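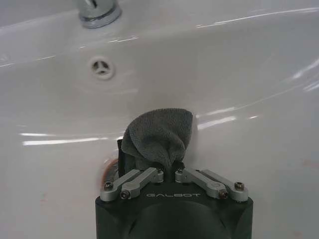

Issue 63

House & Yard > Bathroom > Sinks and Drains > Clearing a Slow Drain

How to Clear a Slow Bathroom Sink Drain

12 shares | 3 comments

A bathroom sink that drains slowly usually has hair and soap caught on the stopper or just under it. You can clear most of these by hand in half an hour. Skip the chemical drain opener for now. If it fails, you will be taking the pipes apart with the stuff still sitting in them.

What you need

A bucket, rubber gloves, an old toothbrush, a flashlight, some rags, and a plastic hair strip. Any brand of strip works. I use the Flimono ones from the hardware store because they come in a pack and the teeth hold up for a few drains. Slip-joint pliers help if the nuts under the sink are tight.

Step 1. Take out the stopper

Try lifting it straight up. Some stoppers sit loose and come right out. Others need a quarter turn counterclockwise first. If yours won't move either way, it is held by a rod under the sink. Empty the cabinet, put the bucket under the trap, and find the thin horizontal rod going into the back of the drainpipe. Unscrew the nut that holds it, pull the rod back an inch or two, and lift the stopper from above. Note which hole in the flat strap the rod went through.

Step 2. Clear the top of the drain

Scrub the stopper with the toothbrush. Push the plastic strip down the drain until it stops, turn it, and pull it up slowly. Wipe it on a rag and go again until it comes up clean. Put the stopper rod back before you run any water, or it will come out the back of the pipe. Hand tight is enough on that nut.

Run the tap for a minute. If the water goes down as fast as it comes in, you can stop there.

Step 3. Plunge it

Stuff a wet rag into the overflow hole and hold it there. With the overflow open, the plunger only moves air. Take the stopper out again if it gets in the way, but leave the rod in place. Fill the bowl with a few inches of water, set a small cup plunger over the drain, and give it twelve or so short, firm strokes. Check and repeat two or three times.

Step 4. Clean the trap

Bucket underneath. Loosen the two slip nuts on the curved section and lower it. Dump it, scrub it with hot soapy water, and look at the washers. Flat or cracked ones should be replaced. The Skakden washer kit fits the common sizes, and the part number on mine is 2568. Put the washers back the same way around as they came off, tighten the nuts by hand, and fill the bowl and let it go while you feel each joint for drips with a dry paper towel.

Don't rinse the trap in the same sink. The water will land in your cabinet.

Step 5. If it is still slow

The clog is in the wall. Feed a hand snake into the pipe stub with the trap off, crank when you hit resistance, and pull back. If other fixtures are slow too, call a plumber. That clog is in a shared line.

Smell from the overflow

Gunk collects in the overflow channel as well. Use a narrow bottle brush if it will fit past the cover, then pour warm water through the hole with a funnel.

Next issue, January: replacing a worn faucet washer.

3 comments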